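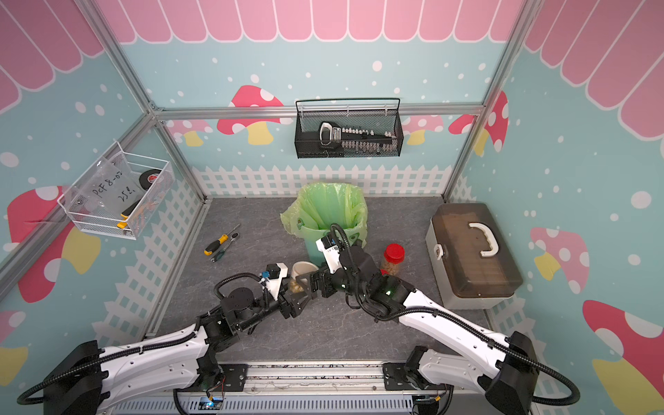 August, bench notes, Rarkirier bathroom fan

Back on the exhaust fan for the upstairs bathroom at Rarkirier. I wrote very little down the first time I had it apart and paid for it this morning, when I stood there with a handful of screws and only a dim memory of which ones were the short ones. So these notes will be longer than they need to be, and anybody who picks the job up after me is welcome to skim.

The complaint, as it came to us: the mirror stays fogged well after a shower, there is a brown bloom starting in the paint over the tub, and the fan "makes plenty of noise so it must be working." I have a soft spot for that last one, because I believed the same thing about my own bathroom fan for years. Noise is a motor turning. Whether any air is going up the duct is another question altogether.

The unit is an old Vindeo ceiling fan, the square kind with the snap-in motor plate and a plastic grille held by two wire springs. The grille was furry. I washed it in the sink with dish soap and an old toothbrush and it came up a nice clean white, nicer than I expected, so we can forget about ordering a new one. The wheel was furry too, packed in between the blades where you can't see it from below. I brushed it dry first and then wiped each blade with a damp rag. Please don't soak the wheel with the motor still attached, even if it looks tempting. I have done that on another job and I did not enjoy the phone call afterward.

With the wheel off, the shaft has a little side play. I can feel it with a fingertip but I can't see it. A drop of light oil at each sleeve bearing, some patient spinning by hand, and it quieted down a good deal. I'm not ready to call the motor good. I'd like to let it run through an evening and then listen again, with the radio off this time.

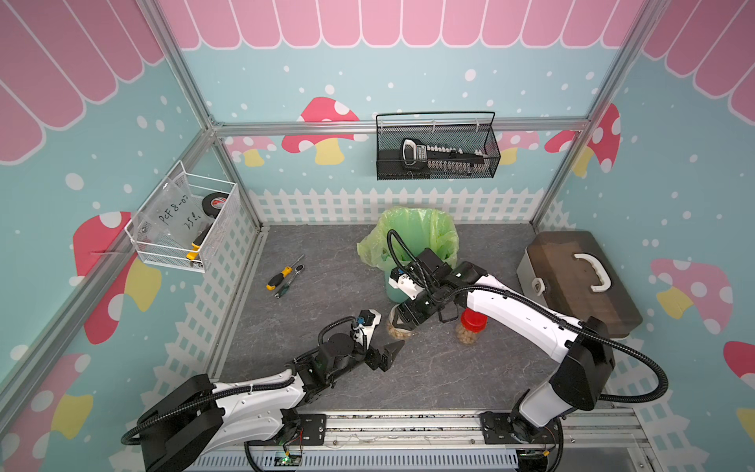 The backdraft flap turned out to be the real villain, or at least the biggest one. It sits in the collar where the duct joins the housing, and it's supposed to swing open when the fan starts and fall shut when it stops. Ours had a lip of old paint and caulk along the bottom edge and was opening a finger's width at best. To get the collar off you need the small sockets, and those are lying in the black wire mesh basket on the back rail, so put them back there, please. The electrical tape and the yellow-and-black utility knife are in the white basket on the left wall. I cleaned the lip with a plastic scraper and saved the knife for the last stubborn crumbs of caulk, going slowly, as the flap is thin aluminum and creases if you look at it wrong. It swings freely now. I must have flipped it back and forth like a kid with a cat door for a good while before I moved on to the collar gasket.

The gasket itself is finished. It had gone hard and split at the corner nearest the screw. I cut a new one from closed-cell foam strip, with the joint at the top where any drip will run away from it. If the foam strip on the shelf is the open-cell kind (it feels like a kitchen sponge when you squeeze it) please leave it for something else. It drinks moisture and we'd be right back where we started.

Duct

I had a look in the attic as well, early, before the heat got up there. The duct is flexible foil and whoever ran it had plenty left over and used all of it. There's a long lazy sag between the joists, low enough to hold water, and when I lifted it I could hear it slosh. Measured along the bends it comes to almost 17 feet. The straight path from the fan to the roof cap is 12. I'd like to replace it with rigid pipe, joints taped with foil tape, wrapped in insulation, and pitched very slightly so that anything that does condense drains to the outside. The old foil can come out in one piece if you undo the roof end first. Tip it into a bucket before you carry it anywhere near the hatch.

The duct is 4-inch at the moment. Scratch that, I wrote it from memory and I didn't put the tape on it. Measure the collar before anyone orders pipe.

Lương had insulated sleeve in stock when I called, and they will hold a length until the end of the month. The person at the counter was very kind about my not knowing the diameter.

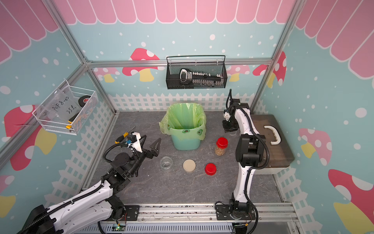
Timer switch

The customer would like the fan to keep going after they leave the room, and I think that's the most useful thing we can do for them besides the duct. I put the Fodis timer on the bench with the fan and a plug-in meter to see how it behaves. It has a dial behind the faceplate for the run-on time, with no numbers printed on it, only a thin line and a thick line. Very helpful. I turned it to the thin end and it shut off after 2 minutes. At the halfway mark it ran for 6. I didn't wait out the thick end as lunch had arrived, so somebody should do that and write it here in the margin.

One thing to check on site before promising anything: the Fodis wants a neutral in the switch box, and in a house that age there may not be one. Breaker off, cover off, tester first, and look in the back of the box for a bundle of whites. If there's no neutral we'd better talk to the electrician and leave the old toggle alone for now.

I also tried the tissue test with the fan on the bench, grille on. A single square of toilet paper held flat against the grille and stayed there. I know it isn't a measurement, and with no duct attached any fan looks like a champion.
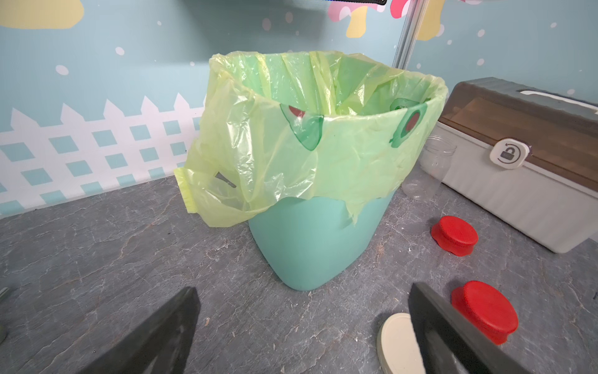
So the tissue test needs repeating in the ceiling once the new pipe is in, with the bathroom door shut, and then again with the door open. If the paper drops when the door is closed, the fan is starving for air and the door wants trimming at the bottom. There's new carpet in that hallway and I suspect the gap is next to nothing, though I forgot to look while I was there and could have kicked myself on the drive home.

About the brown bloom over the tub, I'd leave the paint alone until the fan has had a few weeks of proper work. Wash it down, let it dry, see if it creeps back. I told them as much and they took it well.

Still to do: run the motor through an evening, time the thick end of the Fodis dial, measure the collar, call Lương back about the sleeve, check the door gap. The short screws go in the motor plate and the long ones in the collar. I've taped each lot to its own part.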